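Search this site Enter keyword Go

Last updated in November

The Red Tray

My grandmother kept a tray on top of the refrigerator in Vallham, and it came down for exactly two occasions, which were company and the flu. I thought of it often while I was writing this piece, because I have become, in my middle years, a person who cares a great deal about trays (my sister would say too much).

A tray tells a cup where to live. Set a mug down on a bare table and it looks left behind, but give it a rim and a bit of color and suddenly somebody is expected! Kenji Nguyen-Tran, who has run the housewares shop on Mahmoud Street in Zarnerbridge for 6 years, says people come in wanting dishes and go home with a tray, and red is the one he is forever reordering.

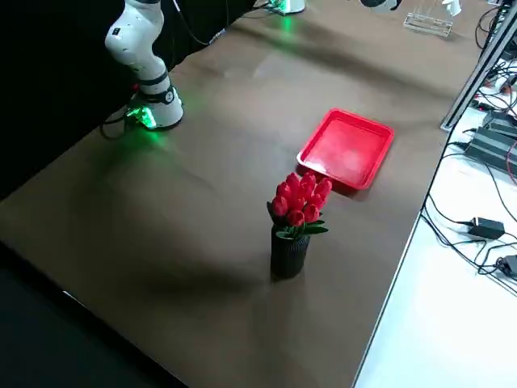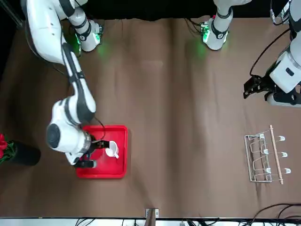
A red tray on a brown tabletop, with tulips in a ribbed black vase and, in the second picture, a white mug.

Artificial tulips used to make me sniff, I'll admit. Then I spent a long gray winter with a bunch of them on my own kitchen table, closed up tight like eggs, and found I smiled at them every morning over my coffee. A small dark vase suits them, something with a little texture, and if the red of the blooms is anywhere near the red of the tray you can stop right there and leave the rest of the table alone.

As for the mug, I like plain white. Kenji carries the Hitora ones, and I own more of them than I have hooks for. Put the handle toward whoever is sitting down.

Contact us | Copyright Zarnerbridge Home Magazine | Back to top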